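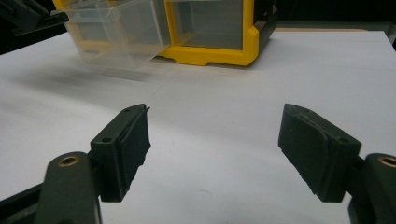 Slide 1. Yellow drawer cabinet, white table.

start straight in, no bio, they've got the handout

Talk is small drawers. Desk stuff, bits and bobs, where it goes and why it never goes back. Twenty mins plus questions. Keep moving!!

Thank Rania Haddad for the slot. Mention Glória's session straight after, same room, on shelving.

WHY SMALL DRAWERS
Big drawer = soup. Everyone has one. Ask for hands up, who has a drawer they can't open fully. Wait for the laugh, if none carry on.
Small drawer sets its own limit. Full is full.
Bright colour helps. Yellow, you spot it from the door. Grey one at the Pretitz office went missing under post for a month (tell this short, ran over last time)

Numbers from the Enetti stockroom, read slowly:
2641 small items on the shelves when we started
1075 had no fixed place at all
after sorting, 1261 went to drawers, rest boxed or binned
Hilde Kramer did the counting, say her name, she's in the second row

CLEAR THE TABLE FIRST
Always. Before you open anything.
Take one drawer out, see what's in it, deal with it, push it back in. Then the next. Do not pull the lot out, you will be there till tea time.
Plain pale table is best, you can see the odd bits. Dark wood hides paperclips
Nahom's tip: sit down for it. People who stand give up sooner. (his view, say so)

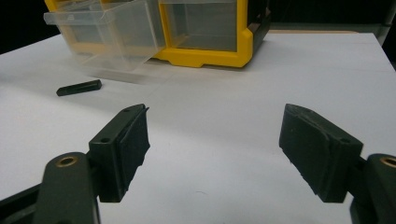 The leftovers. Every sort ends with one or two things sat out on the table that don't belong to any drawer. Long thing, odd shape, no idea what it's for. Do not make a "misc" drawer for it!! Misc is soup again.
Three choices: goes with its nearest freind, goes on a shelf, goes.
Give it till the end of the session, then decide. Gijs Dierckx lets people keep theirs a week, I think that's soft, say it nicely, he's here

LABELS
Front of drawer, one word, big letters. "Cables" ok. "Cables and some chargers, old" not ok
Pencil for the first fortnight, pen after. You will change your mind
Mitolgate people skipped labels, were back to square one by April. Don't dwell

IF TIME
the tape story
drawers that stick, candle wax on the runners, works a treat

IF NO TIME
skip to homework: one drawer tonite, ten minutes, stop when the ten mins is up

Questions. Someone will ask about kids' toys. Same rules, bigger drawers.
Handouts by the door, sign up sheet for the next one goes round now not at the end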